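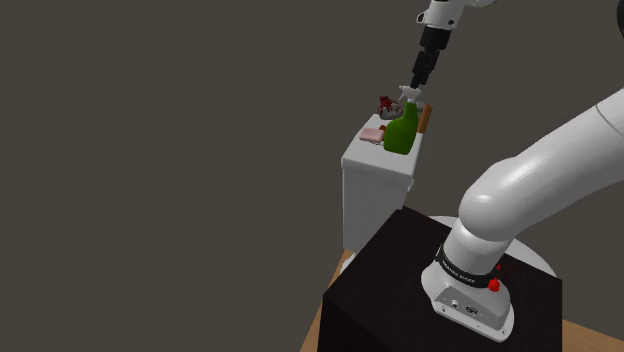 4. The open day

4.1 Setting and visitors

The demonstration took place on 14 Jan 2023 in the ground-floor hall of the Cilley building, as part of the yearly open day of the engineering school. The hall is shared with the print workshop, and visitors came in by the side door and left past the workshop benches. We had one large screen on the end wall, a desk with the computer that ran the simulation, and two rows of chairs. There was no physical robot in the hall. Everything the visitors saw the arm do was done in Nanum, the simulated household described in Section 3.

Visitors came in groups, and each group stayed for 40 minutes. Most were families from the town and pupils from nearby schools, with a smaller number of people who work in cleaning and care. The last group was invited through Prusetti, a local firm that cleans offices and sheltered housing, and its members came together at the end of the afternoon. They are treated separately in Section 5, as their questions were of a different kind.

Phyllis Stockdale ran the talk for every group and kept to the same order each time. She first said what the arm would be asked to do, then started the run, and spoke very little while it was going. Questions were taken at the end. We asked visitors to hold their comments until then so that the people at the front would not steer what the people behind them thought. This worked less well with the younger groups.

4.2 The tasks shown

Each group saw a bathroom task and a kitchen task. The kitchen task was to move a cup from a drying rack to a shelf, and it has been reported before (Ginting, 2021), so we say little about it. The bathroom task was new. The arm had to take a spray bottle from the top of a toilet cistern, lift it clear of the things beside it and hold it still. We chose it after talks with cleaning staff in the spring before, who told us that a good part of their time in a bathroom goes on moving other people's belongings out of the way and putting them back.

The cistern is an awkward place for an arm. The lid is narrow, and the items on it stand close together. In Figure 2 the arm is at the grasping stage, with its fingertips at the white head of the green bottle. The pink bar lies to the left of the bottle, and a dark red object is wedged between the two, mostly hidden from this viewpoint. A brown-orange cylinder stands on the other side. A gripper that comes in too low is likely to push one of these before it reaches the bottle, so the planner was set to approach from overhead. The base is fixed to a black pedestal on the bathroom floor, in front of the cistern. We did not try other positions for the pedestal on the day.

The background was left plain and the room was not tiled or furnished beyond what the task needed. Several visitors remarked on this. One asked whether the arm was in a bathroom or in a shop that sold toilets. Earlier trials with staff had used a fuller room with a basin, a mirror and a towel rail, and people spent a good deal of the session talking about the mirror. We therefore kept to the plain version.

4.3 What was run live and what was not

Runs shown to visitors were computed live. The starting positions of the items on the lid were changed slightly between groups, within the limits given in Section 3, and the operator did not know in advance whether a run would succeed. Before the open day we had made 960 attempts at the bathroom task under the same settings, of which 765 ended with the bottle lifted and nothing knocked off the lid. We gave these figures to each group after their run had finished. In the first rehearsal we had given them beforehand, and people in the audience then treated the run as a bet.

When a run failed, it was left to fail and was not restarted until someone in the group asked. The usual fault was a grasp on the head of the bottle that slipped as the arm began to rise. In a smaller number of cases the bottle came up cleanly but its base caught an item next to it. Both faults were easy to see on the large screen, and visitors often described them correctly before Stockdale did.

4.4 Questions from the groups

The questions were written down by a student helper sitting at the side of the hall, using short notes. We did not record sound. Notes were typed up the same evening and checked against the memory of the speaker and the computer operator, and where the three disagreed the question was left out.

Children mostly asked about the arm itself: how strong it was, whether it could be made to wave, and what would happen if a person stood under it. Adults asked more often about the bottle. They wanted to know if the arm would squeeze the trigger by mistake, and if it could tell a bottle of cleaner from a bottle of something else. The answer to both was that the simulation did not cover it. The bottle in Nanum is a solid shape with no moving trigger and nothing inside it. We said so plainly, and in three groups this led to a longer talk about what a simulation leaves out.

A further set of questions was about cost and jobs. Stockdale answered these only by saying what the project was paid to do, and passed on a printed sheet with the names of people at the school who work on such matters. Some visitors were not content with this. We think a second speaker should have been present to take these questions, and we arranged one for the smaller event in March.

4.5 Practical points

The hall lights had to stay on for safety, which made the darker parts of the picture hard to make out from the back row. The black gripper against the brownish-grey background was clear enough, but the top of the pedestal looked like one flat patch, and a few people took it for a hole in the floor. A lighter pedestal was used in March. The view was also fixed throughout, at the request of the operator, who had the planner and the display running on the same machine. Visitors asked several times to see the cistern from the other side, and we were not able to show them.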